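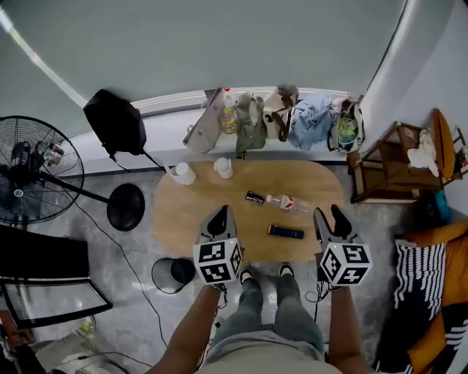 Two white cups on the oval table.

I have been making tea badly for most of my life and I never knew it! For years my method was a bag in a mug, boiling water on top, and then I'd wander off and forget it until it was the color of a saddle. I liked it fine. Then last November a cousin mailed me a little sampler from a shop called Petek, 15 paper packets with handwritten labels, and I have been a changed person ever since (my family would use a different word).

The first packet I opened was a green tea, and I did what I always did. It tasted like lawn. I was ready to give the whole box away, but there was a slip of paper at the bottom that said to let the kettle sit a few minutes before pouring, and to stop steeping after two. So I tried again the next morning with the same tea and the same mug, and it was sweet! Sort of buttery, with a smell like warm peas. I stood at the counter and drank the whole thing without sitting down.

That was the start of it. I worked through the sampler over the winter and kept notes on the backs of envelopes, and a lot of those notes just say "good" or "too long" or "again." My favorite ended up being a dark, twisty oolong that I had saved for near the end because the name scared me. You can pour water on the same leaves five or six times and every round comes out a little different. The second is the best one, if you ask me. By the fifth it has gone very soft and there's a taste of peach skin in it, and I will stretch a whole Saturday-type morning out of one spoonful of leaves.
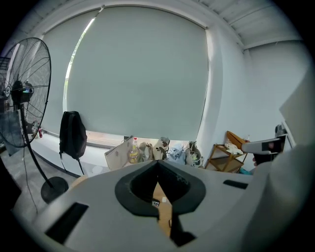

Water matters more than I wanted it to. Ours comes out of the tap pretty hard, and for a long time I figured anyone who fussed over water was putting on a show. Then I filled a jug at my aunt's place up near Iltetti, where it comes off the hill, and brought it home and made the same black tea side by side. The hill water cup was bright and clear and the tap water cup had that dull skin floating on top. I was a bit mad about it, to be fair. I can't drive up there every week for a jug of water! A plain filter pitcher gets me most of the way, and I've made my peace with that.

As for gear, you need so little. I bought a small pot with a built-in strainer from Skuler, the white one with the short spout, and it holds 300 milliliters, enough for two small cups. The spout dribbles if you pour too slow, so pour like you mean it. I'd been eyeing their big pot for months and I'm so glad I went small, because the tea never sits around stewing while you chat. I also own one (1) fancy bamboo scoop that I never use. A teaspoon works.

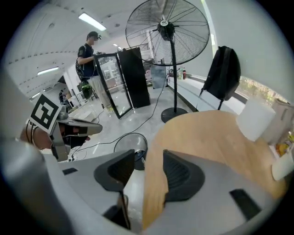 Cups, though, I have opinions on. Thin rims, please! A thick mug is lovely to hold when it's cold out, but a thin lip puts the tea right where you want it and I swear it tastes cleaner. White on the inside is nice too, since half the fun with a good oolong is watching the color go from pale straw to a deep amber as you get further in. Mine don't match and I wouldn't want them to.

In the spring I went to my first tea fair, over in Pulteo, and if you ever get the chance, go. There were 24 tables set up in an old market hall and you could walk around with a tiny cup and have it filled at every one of them. I did not pace myself. Somewhere past the halfway point my hands were buzzing and I had to go eat a cheese sandwich on the steps outside, and then I went right back in. I tried a smoky tea that smelled like a campfire, a white tea that tasted like almost nothing in the most pleasant way, and a roasted barley drink which isn't tea at all but I came home with two bags of it. One of the growers told me she has 2000 bushes and knows which corner of the hill every batch came from. She let me smell the same leaf from two different weeks and they were worlds apart, one grassy and one like dried apricots.

If you're curious and want to try this at home, get one loose tea you think you might like and make it three ways over three mornings. Change the time first, then how hot the water is, then how much leaf you use. Write down a word or two each day. It costs very little and I learned more from that than from any of the books I borrowed.

Next on my list is cold brewing, which I've only done once, overnight in a jar in the fridge with the last of that green tea. It came out so smooth that I drank it all before lunch, and there's another jar in there now.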